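Embossed paper

Embossed paper is paper or thin board whose surface carries a raised or sunken pattern, made by pressure. It is used for book covers, box coverings, wallpaper, writing sheets and packaging. Papers with an all-over grain are often called grained papers or leather papers, although there is no leather in them. 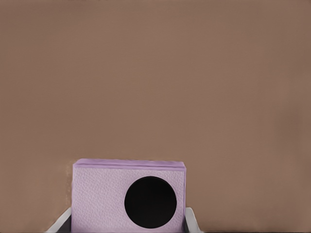

Computer rendering of a block with a fine pebbled surface in light lavender, with a black circle.

Terms

In the trade a difference is made between embossing, where the pattern rises towards the viewer, and debossing, where it is pressed down. In everyday speech both are called embossing. Blind embossing means that no ink or foil is used and the pattern is visible only by its light and shadow. A grain is a small pattern which repeats over the whole sheet. Bookbinders also use the word grain for the direction of the paper fibres, and this causes misunderstandings when paper is ordered by telephone or letter.

Manufacture

Most grained papers are made between two rollers. The upper roller is of steel and has the pattern engraved on it. The lower one is softer and was in the past made of compressed paper or cotton. Before a new pattern is used, the two rollers run together for several hours without paper, until the soft roller has taken the pattern of the steel one. Then the web of paper is led between them.

The paper must have some moisture in it. Very dry paper cracks on the tops of the pattern, and paper that is too damp loses the relief again when it dries. Long fibres accept a deep pattern better than short ones. For this reason old workshops often mixed cotton into the pulp for their deepest grains.

Smaller workshops use a flat press with a metal plate and a counterplate of card. The work is slow – each sheet is put in and taken out by hand – but the plate can be changed in a few minutes.

Common grains

Pebble grain consists of small rounded bumps close to each other. It hides scratches and finger marks well and is popular for boxes and diaries. Morocco grain imitates goatskin and has deeper creases between larger raised parts. Linen grain imitates woven cloth with fine crossing lines. Hammered papers have wide, shallow hollows and are used mostly for letters and invitations. Felt-marked papers look similar, but their surface is made on the paper machine while the sheet is still wet, so strictly they do not belong to the embossed papers.

The Vávra workshop

A workshop well known among collectors is Vávra, founded by Blažena Vávra in two rooms behind a bookbindery. It supplied covering papers for school registers, photograph albums and jewellery boxes. Its pattern book contains 611 samples, each with a number and the name of the customer who first ordered it. The sheets were sold in packs of 200.

After her retirement the business was led by Ľubomír Hubáček, who bought a second roller machine and gave up the flat presses. The firm Numilis took over the rollers later. Eight of them are still in use; the others were too worn and were kept only for display. Radomír Kolář, who described the pattern book page by page, considers that many samples marked as morocco are closer to pebble grain, and that the workshop used the names rather freely.

Use in bookbinding

Grained paper is cheaper than cloth or leather and can be cut with a simple knife. When it is glued, the paste should be thin and the sheet should not be rubbed hard, because the pattern becomes flat under the bone folder. Binders usually lay a piece of soft felt over the cover before pressing. Corners and the joint of the spine wear first – there the coloured surface breaks and the white core of the paper can be seen, unless the paper was dyed in the pulp.

Care and storage

Embossed sheets are stored flat, in low piles. Under a tall pile the lower sheets lose part of their relief. In her handbook for small archives, Iraís Ochoa recommends a soft brush for dust and advises against erasers, which leave crumbs in the hollows.

See also

Bookcloth
Calender
Marbled paper
Wallpaper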